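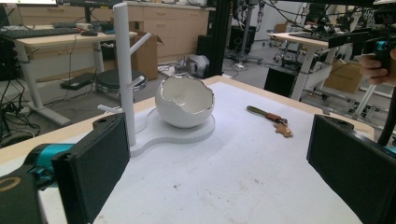 Section 4. Setting Up the Stand and Bowl on a Table

By now you have unpacked everything and read Section 3, or you have skipped Section 3 and will be back there shortly. This section covers putting the stand and the bowl where they are going to live, hanging things on the branches, and keeping the spatula somewhere other than the back of a drawer.

What you need for this section:

The base with its upright stand
The cracked-egg bowl
The little gingerbread spatula
A soft cloth
A table that doesn't wobble

Tools are not required. If you find yourself holding a screwdriver, put it down and go back to Section 2.

4.1 Choosing the spot

1. Pick a flat surface. A kitchen table, a counter or a desk will do. The base is flat underneath and will faithfully report every bump in whatever you set it on.

2. Wipe the surface and let it dry. Scuffs and gray marks on the tabletop do no harm, and you can stop apologizing for them to guests. Crumbs are another matter. A single grain of rice under one lobe is enough to make the whole thing rock each time you take a cup.

3. Leave a hand's width between the base and the edge of the table. More if you have a cat.

4. Keep the set away from the stove. The bowl has a metallic trim on its rim, and the rim is the part people will notice. It doesn't need to be near a flame to be admired.

Note: If the table is also where somebody works, put the set on the side away from the keyboard. Both the coffee and the keyboard will last longer.

4.2 Placing the base

1. Look at the base from above. Its outline is a rounded figure eight, with two lobes. The stand rises from one lobe and the bowl sits on the other. We mention it because Radomír Koubek, who wrote the first version of this guide, left it out, and we received a letter.

2. Lift the base with both hands, one under each lobe. Don't carry it by the stand. It looks like a handle. It has the right thickness for a handle. It is not a handle.

3. Set the base down with the stand to your left and the bowl lobe to your right. Left-handed households may turn it around. The low branch will then point the other way, and you'll need to read 4.4 in a mirror.

4. Press lightly on each lobe in turn. If the base rocks, lift it, wipe underneath, and try again. If it still rocks, move it a few inches. If it rocks everywhere, look at the table.

Caution: Do not fix a rocking base with a folded napkin. Napkins compress at different speeds depending on what has been spilled on them.

4.3 Seating the bowl

The bowl is ceramic and shaped like a cracked eggshell. The jagged rim is meant to be that way. Please don't send it back for being broken. Branislav Skála handles returns at Pirkaseo, and he keeps a shelf of perfectly good bowls that people have mailed to him with a sympathetic note.

1. Run a fingertip slowly along the rim before first use. The points should feel smooth. If one feels sharp, stop and see Section 9.

2. Hold the bowl by its sides, below the points. Never pick it up by a single point, however conveniently it sticks up.

3. Lower it straight down onto the free lobe. It rests there by its own weight and doesn't click, lock or snap. Waiting for a click is the most common mistake at this stage, and the second most common is pushing down until there is one.

4. Turn the bowl until you like the view. There is no correct front. The taller points look good toward the back, where they won't catch a sleeve.

Caution: The bowl is not fastened to the base. If you lift the base with the bowl in place, you are carrying two things, and only one of them knows it. Take the bowl off first.

Caution: No microwave. The trim is silver in color and metallic in behavior. Heat the food in something plain and pour it over.

4.4 Using the branches

The stand has three short branches, all angled outward. One is near the top and points up and to the right. The second is lower and angles right, toward the bowl. The third is near the bottom and points left. They are spread out so that the load doesn't all hang on one side, which only works if you use them that way.

1. Start with the bottom branch, on the left. Hang your heaviest cup here. It keeps the weight low and on the side away from the bowl.

2. Go on to the top branch. Use a small cup, or one with a handle wide enough to slip on without coaxing.

3. Leave the middle branch for last. It hangs toward the bowl, so anything on it has to clear the rim. Try it with the bowl removed, then put the bowl back and see whether the two touch. If they do, hang something smaller: a tea strainer, an oven mitt, a measuring spoon on a loop.

4. To take cups off, go in the opposite order. Removing the low left cup first leaves the rest leaning toward the bowl, and the bowl has no say in the matter.

Note: One cup to a branch. A second cup will fit over the first if you tilt it, and people do, and then they write to us. See the remark about the letter in 4.2.

Note: Wet cups drip. What lands on the base can be wiped up. What lands in the bowl becomes part of the recipe.

4.5 The spatula

The spatula has an olive-green handle, a reddish-orange band and a flat tan blade in the shape of a small gingerbread figure. It is small. It was never going to flip a steak. It is for frosting, jam, soft butter, the last of the batter, and giving to a child who wants to help.

1. Wash it once before first use, in warm water with a drop of dish soap.

2. Dry the blade, paying attention to the places where the arms and legs meet the body. Frosting likes it in there.

3. Lay it on the table to the right of the bowl, or to the left if you turned the base around in 4.2. Diagonal is fine. Diagonal is how it will end up anyway.

4. Between uses, stand it up in a jar or lay it flat. Don't leave it leaning in the empty bowl, where the handle will outweigh your good intentions.

Caution: Do not use the blade to pry, scrape burnt pans or open cans. The figure has a friendly outline and a limited career in demolition.

4.6 A trial run

Before you load the set with anything you care about, try it once under mild conditions. The whole thing takes 10 minutes, and most of that is finding a cup you don't mind losing.

1. Hang one cup on the low left branch.

2. Put a few wrapped candies or a handful of walnuts in the bowl.

3. Walk around the table. Sit down at it. Pull a chair out and push it back in the way you normally would, meaning harder than you think.

4. Wait 60 seconds and look again. The base should be where you left it, and the bowl should still be centered on its lobe.

5. If the bowl has crept toward the edge of the lobe, take it off, wipe both surfaces dry and seat it again as in 4.3.

6. Add the other cups one by one and repeat the business with the chair.

If everything stays put, you're finished with the setup and may eat the walnuts.

4.7 Everyday care

Wipe the base with a damp cloth whenever it needs it. Crumbs collect at the foot of the stand, and a dry pastry brush gets them out better than a cloth does.

Wash the bowl by hand. Use a soft sponge and go around the points one at a time. A dish towel will snag if you rub across the rim in a hurry, so dab it dry.

Skip scouring powder on the trim. One owner, a Mr. Havlíček, polished his every evening through February and reported that it had become much less silver. We believe him.

Set the bowl down on a towel while it's off the base, and keep it out of the sink when the sink is full. More of these are lost to a falling saucepan than to anything that happens on the table.

4.8 If something isn't right

The stand leans a little. Check for crumbs under the base, then check the table. If it leans on two different tables, call us.

The bowl rocks on its lobe. Something is stuck underneath, usually dried batter. Soak the foot of the bowl in warm water and wipe it off.

A cup won't go on a branch. The handle is too narrow. Don't force it. The branch will win once, and the cup will be the one to find out.

The spatula has gone missing. Look in the sugar.

You have a different base. Owners of the older Udaso set have a separate plate for the bowl and should turn to the Skokusico supplement at the back, page 7, where the same advice is given with more sighing.

Continue to Section 5, Moving the Set to Another Room.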